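May 18, 2026, model bench, Motaung gallery extension

Long day, and I'm writing this up before tea because I know what I'm like after it. Elli and I finally got the roof off the 1:20 model without taking half the clerestory with it. The trick was to warm the glue line with the little hairdryer and be patient, which I am not, so Elli did most of it. Underneath, the daylight baffles have sagged again, same as they did in March. I think the card is simply too thin for that span. Jarmo would like us to try the Grukberg board, the heavier one, and I've cut 4 strips to leave under the weights overnight.

Chae-won came by with the revised plan for the children's room. The door has moved to the north side, so the coat pegs and the buggy bay have to swap over, and the bench we were all so fond of has gone (I did put in a word for it!). She wants 60 mm more at the threshold so two wheelchairs can pass comfortably. Quite right too, but it eats into the picture store, and Adebayo will need telling gently. Stomlow are still quoting on the old drawing. Must ring them.

Light test with the lamp at the low winter angle: there's a nasty stripe across the east hanging wall, worst near the corner. Moving the second baffle in by two slots softened it a good deal. Didn't get to the south wall, as the lamp got too hot to hold and I'd left the clamp at Vonden. 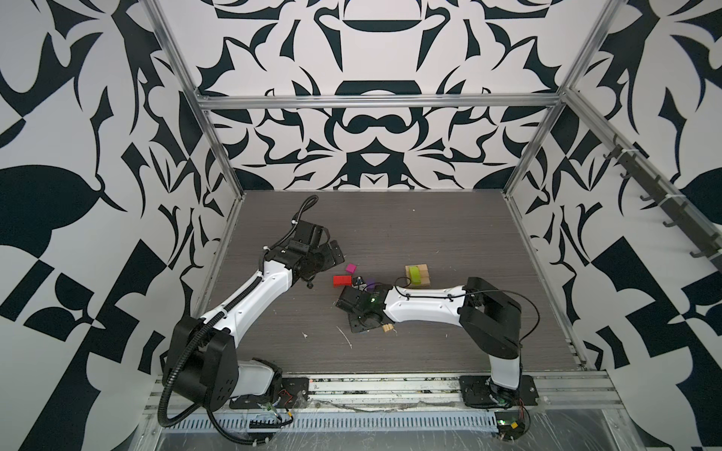 Still undecided about the wall finish for the foyer, and I keep going round in circles on it, so let me put down where I've got to. Esko likes plain limewash and I like something with a bit of life to it. A bold black-and-white pattern like the one on those walls, all curling leaves and blades mirrored left and right, holds up very well above a fine-grained dark grey surface, and I'd like to try that pairing with our foyer floor left just as quiet. My worry is the scale of the repeat next to the ticket desk. Print two sizes, pin them up in the model, and ask Esko to look before he's had a chance to say no. Also: more scalpel blades, and find the good steel rule.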